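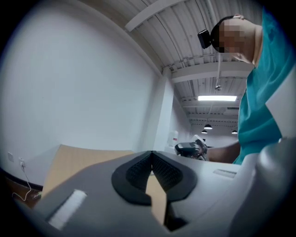
2026-05-31

Handheld gripper collection, working rules, revision after the cardboard batch.

Purpose of this entry: write down what we do now, where it differs from the sheet taped inside the cabinet door, and what still has to be settled before the October handover to Atcombe. The sheet is out of date on four points and should come down once this is copied over.

State of the batch. 876 episodes recorded on the Zutine task list, of which 835 pass the automatic check (both wrist streams present, no dropped segment, tracking continuous). The 41 failures have not been sorted by cause yet. From the logs, most look like tracking loss in the first seconds, before any contact with the part. A few are unmatched pairs, left gripper started and right one not.

1. Start and stop

Both grippers and the head camera are started before the hands leave the rest position. The clap is replaced by two full close-open cycles of both grippers at the same time, held in view of each other. The jaw signal gives a cleaner edge than the audio did, and alignment can be checked from the wrist video alone if the log is lost.

Stop order is the reverse. Do not set a gripper down before its recording is closed. The old sheet says to park first and stop after, which put a long tail of table surface on every episode and had to be trimmed by script. Trimming by script also took off real motion at least twice, see the notes on the Van Hecke trays.

2. Finger pads

Wipe before each session with a damp cloth, then a dry one. No solvent. The textured face picks up paper dust from cardboard faster than from anything else we handle, and the grip changes well before the dust is obvious to the eye. Pads are inspected every 200 episodes and the inspection is logged even if nothing is changed. Replace in pairs only. A new pad against a worn one pulls the part to one side on closing, and a policy trained on that data will learn the offset.

Open point: the Dutell pads are slightly softer than the previous set. I have no measurement, only the feel of it when pinching a single thickness of board. Until someone puts a gauge on them, record pad type in the session header and do not mix types within a task.

3. What the wrist camera must see

The contact point between the pads stays in view for the whole episode. Wide lenses are forgiving here but they also take in most of the room, so the background is part of the data whether we want it or not. Rules as agreed:

– Ceiling lights all on or all off for a session. Do not switch halfway.
– Fixed features stay fixed. Columns, beams and lamps are what the tracker holds on to. A plain wall gives it very little, so do not work with both grippers facing one.
– Cables on the floor are routed along the wall before starting, never across the standing area.
– Bystanders stay out of the lens field. The operator's own face is going to show up when a gripper points upward, and all faces are blurred before export. The raw files do not leave the local drive.

The last item needs a better check than we have. At present the blur is run as a batch and reviewed by sampling. My view is that upward-facing segments should all be reviewed, and the pitch angle from the tracking log is enough to pick them out. Have not written this yet.

4. Operator posture and pace

The operator looks at the part, with the head camera tilted so that both hands sit in the middle third of its image. Check this on the preview with the arms where they will be during the task. Checking it while standing upright is no use, the neck angle changes as soon as the work starts.

Speed: slow enough that the pad faces are visible before closing. No regrasp within one second of release. If a part slips, carry on and finish the episode, then mark it as slip. Do not discard it at the bench. Slips are wanted by the Zutine side and were being thrown away in the first half of the batch.

Rest break every half hour. The grippers are not heavy but they are held out from the body, and the late episodes in a long session show more wrist roll.

5. Two-hand tasks

One gripper holds, the other acts. The holding hand may shift but not release while the other is in contact. Crossed arms are not allowed, as the retargeting fails on them. When the two grippers come close, keep a hand's width between the bodies. Contact between housings knocks the tracking out of line by a small amount that does not always trip the check. After any knock, end the episode and recalibrate.

6. Naming and storage

Session header: task code, pad type, lens serial, lighting state, operator number. No operator names anywhere in the file tree. Disk is at 1509 GB used, which leaves room for this batch and about one more like it. Clear the duplicate exports before starting the next.

To do

Sort the 41 failures by cause.
Pitch filter for blur review.
Gauge reading on the Dutell pads, old set and new.
Ask Atcombe whether they want slip episodes in the main set or in a separate folder.
Replace the sheet in the cabinet.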